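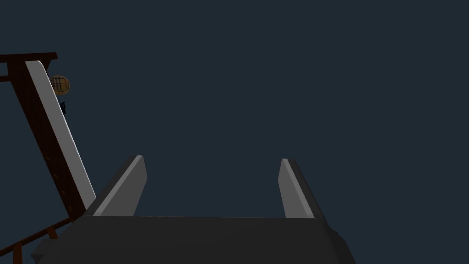
Can a gripper built in a shared workshop be tuned in simulation before anyone cuts metal? Mostly, provided the simulated fingers are as badly aligned as the real ones will be.

4.2 Finger geometry

The Prernine gripper has two fingers on a single palm housing (Figure 3, fingers open). We modelled it in Drovska, which runs on the workshop's one dependable computer. Early versions had perfectly parallel fingers, a condition we have never achieved at the bench in Portela. We therefore gave each finger a small random tilt at the start of every trial and ran 600 trials per design. The wedge profile dropped its load in 40 of them, the earlier hooked profile in more than 200. The hooked profile had taken most of February to draw, and we were fond of it.

Contact friction was the weaker part of the model. Our pads are cut from an old bicycle inner tube — the budget line reads "elastomer" — and their grip varies with who did the cutting. We fitted one coefficient to all pads and report it in Table 2 without pride.

Figure 3. Simulated view from behind the palm, with the fingers apart and nothing held between them.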